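Call for Participants: The Nidard Sleep Tea Trial

Posted Wed 17 July

Brolex is looking for adults who sleep badly and who are willing to drink something before bed for six weeks without knowing what is in it. We are a small product testing group. We have no tea to sell you, and several of us doubt that the tea in this study does anything at all. The maker says it does, on the front of the packet and again on the back. We would like to find out.

Why we are running this

Bedtime teas take up a lot of shelf space these days. The claims on the packets tend to be soft ones. "Supports restful nights." "Helps you unwind." Try to pin down what would count as the tea failing and you will be there a while. A person who drinks it and sleeps well gives it five stars. A person who drinks it and lies awake until three is told to give it another month.

The people who make Nidard sent us a customer survey with 1,484 replies, most of them glowing. Every one of those replies came from somebody who had already bought the product at least twice. People who tried it once and threw the rest away were never asked. That is a survey of fans, and we told them so. To their credit, they agreed to supply the tea for a blind trial and to let us publish whatever comes out of it. That is in writing. They do not see the sleep diaries, they do not see names, and they get the results on the same day as everyone else.

We expect to be accused of being in their pocket anyway. The contract is available to any participant who asks for it.

What we are asking you to do

You will be put in one of two groups by a random draw. One group drinks Nidard. The other drinks a plain blend picked to taste close to it. Neither you nor the staff you deal with will know which is which until the end.

For six weeks you would:

Drink one cup each night, between an hour and half an hour before you turn the light off.

Fill in a sleep diary each morning. It is one page. Please fill it in the same day. A week of diary entries written on Sunday evening with the same pen is worth nothing to us, and we can usually tell.

Wear a wrist tracker at night. We do not put a lot of faith in wrist trackers, and their numbers will be reported separately from the diaries.

Come to our rooms on Figueroa Street three times, at the start, at week three and at the end. Each visit takes up to 90 minutes.

Keep the rest of your evening as it normally is. If you usually have a glass of wine and watch television until you nod off, carry on. People who join a sleep study often start going to bed early, cut out coffee, and then credit the tea.

Who can take part

You need to be between 25 and 70, and to have had trouble falling asleep or staying asleep on three or more nights a week for at least three months. You need to be able to read and write everyday English well enough to keep the diary.

We can't take you if you are pregnant or nursing, if you work night shifts, if you take prescription sleep medicine, if you have sleep apnea, or if you are allergic to ragweed, daisies or anything in that family. If you take blood thinners or medicine for mood or seizures, talk to your doctor first and bring us a note. Herbs are not harmless just because they come in a bag with a string on it.

We also can't take anyone who works for a tea company, a supplement shop or a mattress company, or who lives with someone who does. Two people from the same household can't both join either, as they compare cups.

If you already love bedtime teas, you may apply. If you think they are nonsense, you may apply too. We ask about this on the form and will try to get a fair mix of both.

The visits

The first visit is mostly paperwork. You will read the consent form with one of the staff, and you should take as long over it as you like. Then there is a sleep history, blood pressure, and a taste session in which you try several small cups and say what you think of them. The taste session checks that people can't tell the two blends apart. If too many of you can, the blind is broken and we will have to start over with a better match. We would sooner learn that in week one than have a critic point it out later.

The taste session is done sitting at a round wooden table, one person at a time, with no talking about the tea until your form is handed in.
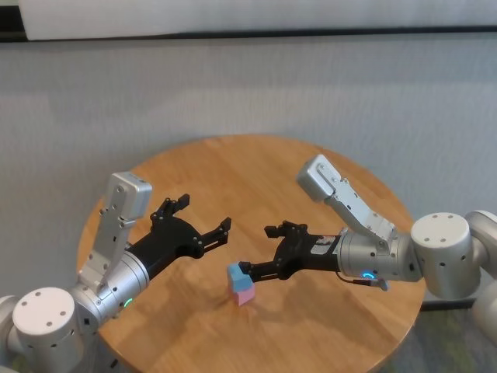 What you get

You will be paid $124 for the full six weeks. Half is paid at the week three visit and half at the last one. If you drop out before week three, we pay for the first visit only, at $20. We know this is not a lot of money. We set it low on purpose, as a bigger sum brings in people who sleep perfectly well and say they don't.

Bus fare and parking are paid back if you keep the receipt.

You will also be told which group you were in, and you will get a plain summary of the results whether or not they are interesting. You will not get a year's supply of anything.

What you should not expect

A cure. If you have slept badly for years, a cup of hot liquid is a long shot, and you should see a doctor whether or not you join us. We are not a clinic and can't treat you. If your blood pressure or your answers worry us, we will tell you and suggest you get seen, and that is as far as we can go.

You should also know that people in trials like this often report better sleep in both groups. Part of that is the bedtime routine. Part of it is that people sign up when things are at their worst, and bad spells tend to ease off whatever you drink. What we care about is the gap between the groups. If the gap is small, we will say it is small, even if everybody in the study feels wonderful.

How big the study is

We have 46 places left. Our last study, on magnesium gummies, ran out of our Altside office, and we had 1,516 people fill in the first form. Most were ruled out in the first five questions. Please read the list above before you apply. It will save both of us some time.

Your information

Your diary is stored under a code. The sheet that links codes to names is kept apart from it and shredded a year after the study ends. Nothing is sold or passed on. You can leave at any point and you don't have to tell us why. If you leave, you can ask us to delete what we have from you, up to the day the results are locked.

We will not use your words in advertising, and Nidard can't either. If you see a quote from "a trial participant" on a packet next year, please send us a photo of it.

How to apply

Pick up a form at the Brolex front desk on Figueroa Street, or phone the desk and ask for one by mail. The desk is open weekdays from nine to four. Mark the form "Tea" at the top, as there is a second study going on at the same time about shoe insoles and the forms look alike.

Forms are read in the order they arrive. If you fit, you will get a short phone call with a few more questions, then a date for your first visit. If you don't, you will get a letter that says so and gives the reason.

Applications close on the last Friday in July, or when the places are filled.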